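Ticket 2039: Clilby residence, clerestory glazing and bedroom daylight levels
Opened by: Emese Gulyás
Assigned: Ximena Escobedo
Status: awaiting supplier

Daylight model for the upper bedroom reads 459 lux at the bed wall. The design target is 1000. Glazing schedule checked against drawing set C and no discrepancy found. Sill height is modelled at 2000 mm, as built.

Apr 14, 2024: Re-ran with the neighbouring parapet removed. No meaningful change. Parapet restored.

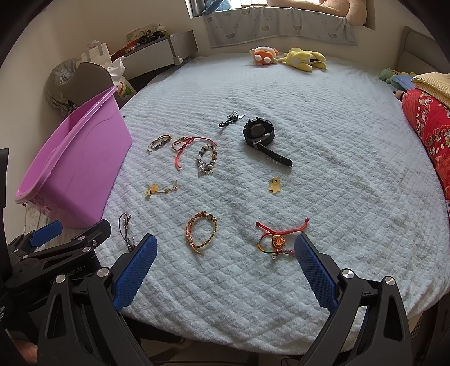 Interior reflectances were still on the February defaults, with every horizontal surface set to mid-grey. Floor and joinery values have been replaced with the finishes schedule. The bed was also mid-grey and is now a separate surface in a light colour, matched to the pale blue-white quilted blanket. Result improved but remains under target.

Remaining suspect is the visible transmittance figure for the Pedine unit. Requested the test certificate from Eustaquio Maldonado. Do not reissue the report until it is received.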